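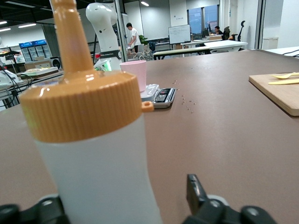

Squeeze bottles for batter and sauces – weigh or squeeze by eye?

Kitchen Gear and Small Baking board, page 1 of 2

paddlewheel_k
Posted Thursday, 7:40 pm

OK so I finally gave in and bought the big squeeze bottle with the mustard-orange cap, the kind with the long tapered nozzle and the little loop on the side of the cap. I've been spooning pancake batter out of a bowl for most of my adult life and I was sick of the drips. Then I went and put my digital scale right next to it on the table with a cup on top, and now I have a new problem, which is that I can't decide how I want to work.

Plan A is squeeze into the cup on the scale, stop at my number, tip the cup into the pan. Plan B is weigh the whole bottle, squeeze straight into the pan, weigh again. Plan C is stop being fussy and just squeeze until it looks right (my sister's vote, and she makes better pancakes than I do, so there's that).

For the record my full batch comes to 361 grams of batter and I want the pancakes to match because I freeze them and stack them. What do you all do?

Ludine_fan
Posted Thursday, 7:58 pm

Plan B all the way! You already dirtied the bottle, why dirty a cup too. Tare the scale with the full bottle on it, squeeze into the pan, set the bottle back down and read the minus number. I do this with oil and honey as well. Once you get used to reading minus numbers you won't go back.

Only catch is that the bottle has to fit on your scale. Mine is a Ludine with a wide plate and it's fine. Looks like yours is one of the compact ones, so a tall bottle might feel tippy up there.

oatmilk_and_nails
Posted Thursday, 8:15 pm

I'm going to disagree with the minus number thing. I've tried it and I lose my place every single time. I squeeze, I put it back, I read it, I need a bit more, I squeeze again, the phone rings, the scale turns itself off and there goes my starting weight. With a cup you can at least see what you have.

Also a cup lets you take some back out. You can't un-squeeze a pancake.

paddlewheel_k
Posted Thursday, 8:22 pm

Ha, yes, the auto off! Mine does it too and I haven't found a way to stop it. The cup I've been using is a pale pink one, wider at the rim and narrower at the bottom, and it sits fine on the platform. It's the bottle I'm not sure about. The platform is pretty small and the control panel takes up the whole right side, so a big bottle could end up resting on the buttons.

Ludine_fan
Posted Thursday, 8:31 pm

Put a flat plate on the scale first, then the bottle on the plate. Check what your scale maxes out at though. Mine is 3000 grams and I've never gotten near it, but some of the small ones stop a lot sooner.

brassknob
Posted Thursday, 8:49 pm

Nobody has asked about the nozzle yet so I will. How much did you cut off the tip? People hack off way too much the first day and then it pours like a garden hose. Thin sauce wants a tiny hole. Pancake batter wants more, and anything with blueberries in it shouldn't be in that bottle at all, I don't care what the package says.

I had the Hendricks ones and went through three caps before I learned to take a sliver, try it, take another sliver.

paddlewheel_k
Posted Thursday, 9:03 pm

I took off a sliver and then one more sliver, so I think I pass? It comes out a bit slow with batter but I can live with slow. No blueberries, I promise.

What is the loop on the side of the cap for, by the way? I've been hooking a finger through it when I unscrew the cap but it feels flimsy.

brassknob
Posted Thursday, 9:10 pm

On mine there was a little tip cover that hung off a strap, so my guess is it's for something like that. Don't pull on it to open the thing – grip the ribs on the side, they're there for your fingers. If your hands are greasy use a dish towel.

tinroofpie
Posted Thursday, 9:26 pm

Different question, do you label yours? I can't see a thing written on that bottle and the plastic is kind of whitish, so once it's in the fridge door it could be batter, ranch, glue, anything. I have put vanilla glaze on a baked potato. I ate it, too.

Masking tape and a marker. Write what it is and the day you filled it. Tape comes off in the dishwasher, which is good, it makes you write a new one.

oatmilk_and_nails
Posted Thursday, 9:34 pm

Seconding tape. I bought a set of those wipe-off labels from Prakow and they left a gummy patch on every bottle that I'm still picking at.

And while I'm nagging, wipe around the scale before you weigh! There are little clear drops or beads or whatever sitting on the table right beside it. If that's water and it gets under the scale it can creep into the battery door. I killed a scale that way.

paddlewheel_k
Posted Thursday, 9:41 pm

OK Mom :) Point taken, I'll keep a cloth over there.

Any opinions on the layout? I've got the brown table for the measuring, and the light wood cutting board off to the right with my yellow utensils on it. I keep reaching across everything for the knife.

tinroofpie
Posted Thursday, 9:55 pm

Are you right handed? If you are I'd leave the board where it is and stand closer to it. The bottle can live on the left, you only need it for a second at a time. If you're a lefty flip the whole thing around.

Beten_st_baker
Posted Thursday, 10:12 pm

Coming in on the side of Plan C with an asterisk. I used to cook breakfasts at a diner and we didn't weigh anything, we counted. Squeeze at a steady pressure, count to four, move on. Weigh your first two or three so you know what a four count gives you, then put the scale away. It works as long as the bottle is more than half full. After that you get air and spitting and your count is no good, so top it up or store it nozzle down in a tall glass.

Ludine_fan
Posted Thursday, 10:20 pm

Counting is fine for a diner where you're doing over 200 of them a morning and your hand learns it. For one batch on a weekend I think you'd spend half the batter just calibrating yourself. Still say weigh the bottle.

Beten_st_baker
Posted Thursday, 10:27 pm

You get to eat the calibration ones though.

paddlewheel_k
Posted Thursday, 10:44 pm

Went and tried it with plain water, because I wasn't going to make batter at this hour. Bottle on a plate on the scale was OK but it covered the display and I had to crouch down to read it. The cup was easier but slower. Counting to four got me all over the place, the lowest and the highest weren't even close.

So I think it's the cup for now, and I'll weigh one pancake's worth and draw a line on the inside with something food safe. Does anyone know a marker that holds up? I'd like to leave the lines on for good.

brassknob
Posted Thursday, 10:51 pm

Don't draw inside the cup. Put a strip of tape on the outside, pour to the top of the tape, done. Or find a small ladle that happens to hold the right amount, and then you don't need the bottle either (ducks).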